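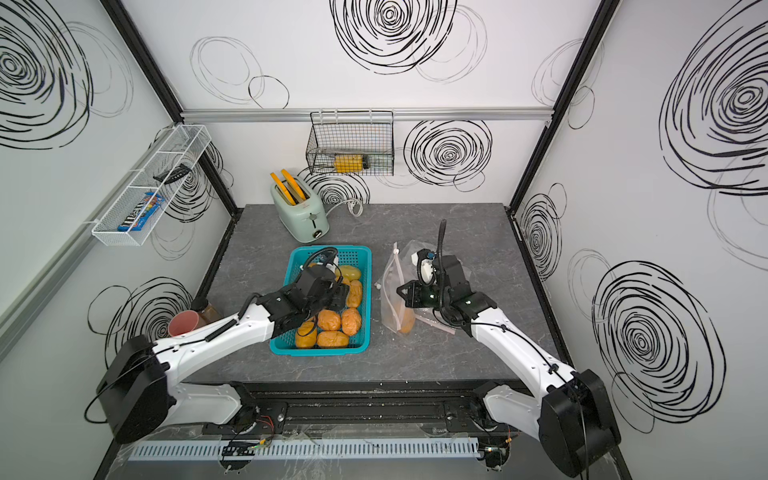

小餐包装袋冷冻：从出炉到再端上早餐桌

我家吃面包的节奏很不规律。有时候一家子都在，早上一篮子小餐包还没等咖啡滴完就见底了；有时候一个出差、一个在学校吃，面包放在桌上两天，皮也皱了，芯也干了，扔了心疼，吃又实在吃不下去。后来我就养成了一个习惯，要么不烤，要烤就烤一大盆，晾好了分袋装起来，当天吃的留在外头，其余的进冷冻室。这样过了一个冬天，早饭省心了许多，孩子放学回来饿了也能自己拿一个去热。

前阵子在留言里提到这件事，好几位朋友来问到底怎么装、装几个、要不要排气、拿出来怎么热，我一条一条回，回着回着发现字数已经够写一篇的了，干脆就整理到这里来。写得啰嗦，大家泡杯茶慢慢看，着急的可以直接翻到后面“装袋”那一节。

先说面包本身

我最常烤的是一款油亮的椭圆小餐包，方子是Celeste Alarcón教我的。她那时候住在我们楼上，每到一月就开始嫌天冷不想出门，于是整个下午都在厨房里揉面，香味顺着楼道一路飘下来，我就是这么厚着脸皮敲开她家门的。她的方子很大方，高筋面粉900克，温牛奶600克，鲜酵母正好一块42克，再加黄油、糖和一点盐，表面刷全蛋液。糖和黄油她从来不称，我也就跟着凭手感，面团揉到光滑、能拉开一层薄膜就可以了。牛奶别一口气全倒进去，不同牌子的面粉吸水差得挺多，留一点在杯子里，看面团的状态再添。

如果不想自己烤，买现成的也完全行得通。我偷懒的时候就去Núñez面包房，他们家的圆面包下午那一炉最好，拿回家还软乎乎的。唯一要留意的是，别买已经在柜台上放了一整天的来冻。冷冻只能把面包留在它进去时的样子，进去的时候是干的，出来也还是干的。

带馅的、夹了奶油的、上面有糖霜的，不适合照这篇来做。肉松包、芝士包勉强可以，但回炉以后表面会塌一些，味道倒还好。

需要准备的东西

透明的夹链自封袋，大号和小号各备几只。我现在用的这一批上头印着浅粉色的圆点，封口那条也是粉红色的，放在一堆白花花的冷冻袋里一眼就能认出来，家里人都知道“带点点的是面包”。袋子要选厚一点、标明可以冷冻的，太薄的那种放进去两三天就发脆，一扯就裂口。

一只透气的篮子。我用的是青绿色的塑料篮，四面都是小方格的孔，长方形，在Flemuvholm买的，原本是拿来收纳零碎用的，后来洗干净专门放面包了。藤编的也好看，可是面包屑掉进缝里很难清，塑料的冲一冲就行。

一块干净的台面，够摊得开篮子和几只袋子。一块不掉毛的干布。一支油性笔和一小卷纸胶带。烤面包机或者烤箱，留着复热的时候用。

就这些，真的不用添什么大件。我曾经很认真地研究过一台Gesetti的真空封口机，标价899，放进购物车又拿出来，来回折腾了好些天。后来去朋友家借用了一回，抽完气的小餐包全被压成了饼，解冻以后也回不来，我便彻底死了心。真空机留着装肉吧，面包还是自封袋好。

晾凉这一步急不得

面包出炉以后，先在网架上放着，等到底部摸着一点都不温了再往篮子里挪。我知道刚出炉的时候最想赶快收拾完，厨房乱糟糟的，人也累，可是面包芯里的热气散得比皮慢得多，外头摸着凉了，掰开来里头可能还冒着气呢。带着热气进袋子，袋壁上马上就是一层水雾，冻起来就成了冰霜，回头一热，皮是湿的，底是黏的。

怎么判断呢？拿起一个翻过来，把手心贴在底上，停一会儿，不觉得暖就可以了。拿不准就再等等，去把烤盘洗了，把台面擦了，回来正好。

往篮子里放的时候，我喜欢一个挨一个地排，单层，别摞起来。摞起来的话下面那一层会被压扁，刷过蛋液的表面也容易粘到一起，撕开的时候会带下来一小块皮，露出白白的芯，味道没变，就是看着可惜。篮子装满了还有剩，就另外找个盘子，或者让它们在网架上多待一会儿，等篮子腾出来再说。

台面怎么摆

这个说起来像是小事，可我头几回就是没摆好，弄得手忙脚乱。我的习惯是篮子放在正中间，袋子放在右手边，标签和笔放在袋子后头。左撇子的朋友反过来就好。

杯子、罐子这些跟装面包没关系的，往边上推一推，给胳膊肘留点地方。我有一回一转身把半杯牛奶碰翻了，篮子底下有孔，牛奶从孔里漫进去，那一炉面包的底全泡了，后来只好做成面包布丁。布丁倒是挺好吃的，不过还是希望大家不要用这种方式吃到它。

烤面包机我一直靠墙放着，那台是薄荷绿的，圆头圆脑的复古样子，侧面有个银色的旋钮，白色的电线老是在台面上打着卷儿。装袋的时候不用它，电线往墙那边拢一拢，别让袋子挂住就行。

装袋

先决定一袋装几个。照我家的吃法，小号袋子一袋装一个，给孩子当点心，他自己拿一袋走，不用开大袋；大号袋子一袋装一顿早饭的量。您家里几口人就按几口人来，宁可少装，不要多装，因为袋子每打开一次，外头的潮气就进去一次，最后那几个总是霜最厚的。

标签要在装之前写好贴好。袋子空着的时候平平的，好写也好贴，等面包进去了鼓鼓囊囊，笔一戳一个坑。我只写两样，什么面包，哪个月装的，比如“餐包 一月”。写得太细反而懒得写，几次以后就不贴了，最后冷冻室里一堆谁也说不清年纪的面包。

接下来把袋口完全拉开。很多人拉开一半就往里塞，面包皮蹭在封口的齿上，碎屑卡进去，后面怎么捏都封不严。我的办法是把袋口往外翻一小圈，像卷袖口那样，一只手捏着上沿提起来，让袋子自然垂着张开，另一只手去篮子里拿面包。 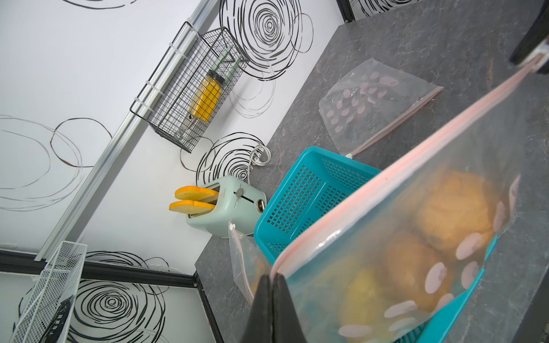
拿面包的时候从两侧轻轻托着拿，别捏顶上。顶上那层蛋液亮亮的，皮又薄，手指一按就是一个印子。送进袋子也别松手让它掉下去，顺着袋壁往下滑，滑到底再放开。第一个落到底，袋子就有了分量，口也稳当了，后面几个就好放得多。

大袋子装好几个的时候，我会把袋子放平，让面包在里头铺成一层，之间留一点点缝。有的人喜欢竖着塞，一个压一个，看着装得多，冻硬了以后却像一根棍子似的，想单拿一个都掰不下来。铺平了冻，过后要摞要竖都随您，硬了就不怕压了。

要是家里有几种面包，不要混着装。颜色深的、浅的放一起倒没什么，主要是回热的时间不一样，小的已经烤焦了，大的里头还是冰的。味道重的更要分开，洋葱包跟甜餐包住一个袋子，过两个星期全家都得吃洋葱味的甜餐包。

把翻出来的那圈袋口翻回去，用干布擦一下封口的两侧，尤其是两个角。这一下很多人会省掉，我也劝不动，不过凡是后来封口自己松开的袋子，我回头去看，十有八九齿缝里都有面包屑。

排气和封口

封口从一头捏到离另一头还差一指宽的地方停住，留个小口子。然后两只手掌平平地放在袋子上，从底往口的方向慢慢赶，把空气从小口里送出去。力气要轻，就像哄孩子睡觉拍背那样，感觉塑料膜贴上面包了就停，千万别压到面包变形。赶完了，趁着手还没抬，把最后那一指宽捏上。

如果封口带小拉头，就先拉到快到头的位置，赶完气再拉到底，然后用指甲沿着封口再刮一遍，听到那种密密的咔哒声才算放心。

有一阵子流行用吸管吸气，我试过，的确吸得更干净些，可是嘴里的热气难免倒回去一点，袋口那儿反而结了霜。而且吸着吸着就头晕。偶尔装一两袋可以玩玩，装一大炉就算了。

袋子里留一点空气没有关系，小餐包一个个圆鼓鼓的，缝隙本来就赶不干净。我家的都在一个月之内吃完，味道一直很好，放得更久的话，可以在外头再套一层大袋子。

进冷冻室

我们家的冷冻柜是Levodine的，最下面那格抽屉归面包。头一个晚上平放，袋子之间不要叠，让它们快些冻透，第二天早上再竖起来，像书一样一袋一袋地排好，标签朝上。新装的放后头，旧的挪到前头，拿的时候从前面拿，很自然地就轮换起来了。

千万别放冷藏。这一点我说过好多遍，可每次还是有人问“就放两天，冷藏行不行”。冷藏的温度恰好是面包老得最快的，两天以后又硬又掉渣，还不如就放在外头的篮子里盖块布呢。当天和第二天要吃的留在室温，其余的直接冷冻，中间那一档就当它不存在。

冻好的面包也怕颠来倒去。有一回停电，抽屉里的面包软了一半又冻上，表面全是冰碴，拿出来一烤，皮一片一片地掉。遇到这种情况就别再冻回去了，当天吃掉，吃不完切丁烤成面包干，拌沙拉、撒在南瓜汤上都好。

怎么热才好吃

前一天晚上想得起来的话，从冷冻室拿出来，连着袋子放在台面上，室温过一夜。记得不要开袋，让面包在袋子里慢慢回软，水珠会凝在袋子外头，面包是干爽的。早上打开，送进预热好的烤箱，中火烤到表面摸着微微发脆就好了，用不了几分钟。

前一天晚上没想起来的，也就是我的大多数早晨，有两个办法。一个是直接把冻面包表面喷一点点水，进烤箱低温先烘透，最后再调高一点上色。另一个是用微波炉先转一小会儿，转到芯不冰就停，马上横着剖开，切面朝外放进烤面包机里烤一下。微波炉转过头了会变韧，所以宁可短一点，不够再加。

整个的小餐包是塞不进烤面包机的，硬塞会卡在里头，拿叉子去掏又很危险，一定一定先拔插头。剖成两半、压得稍扁一点，多数都能进去。要是您的烤面包机槽口窄，就老老实实用烤箱或者平底锅，平底锅不放油，切面朝下，小火，盖上盖子，也香得很。

抹黄油要趁热，这个大概不用我多嘴。

几个常有人问的小问题

袋子能不能重复用？可以的，装过面包的袋子不油不腥，翻过来抖掉碎屑，温水里晃一晃，套在杯子上晾到完全干透，再用几回没有问题。封口捏着不响了，或者袋身上有白白的折痕了，就换新的。

没刷蛋液的面包是不是更好冻？差别不大。没刷的皮软，回热以后颜色素一些，可以喷水以后多烤一会儿。刷过的就是要小心别粘在一起，晾凉了再装就不太会粘。

切开了再冻行不行？吐司我都是切了片再冻，小餐包我还是整个冻。切面露在外头容易干，除非您确定每天早上都没空拿刀，那就先切好，合起来再装袋，别让切面散着。

篮子要不要垫纸？我不垫，有孔的篮子就是图它透气，垫了纸底下反而闷。要端上桌招待客人的时候再铺块布，好看。

孩子能不能帮忙？太能了！贴标签、撑袋口都很适合小朋友，排气那一步手轻的孩子比我做得还好。就是得提前留一个出来给“工人”吃，不然面包会越装越少的。

下一回打算写写剩下的面包头和碎屑怎么用，Celeste当年还教过我一道加了肉桂的烤布丁，我得先翻翻抽屉，看那张纸还在不在。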